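I've been using Prunby to sort my photos since February, and I've grown very fond of it! It's a small, free program that finds duplicates, and it went through my old vacation folder (1431 pictures, oh dear) while I made a pot of tea.

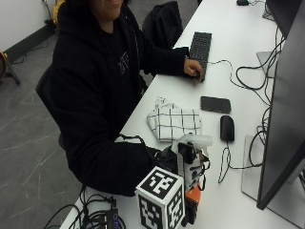
It flagged 325 of them, mostly the same sunsets over and over, and let me compare each pair before deleting anything. My one grumble is the tiny preview window, which made me squint a good deal. Still, I'd happily give it 4 stars out of 5.

*Anum Warraich, 7/17/25*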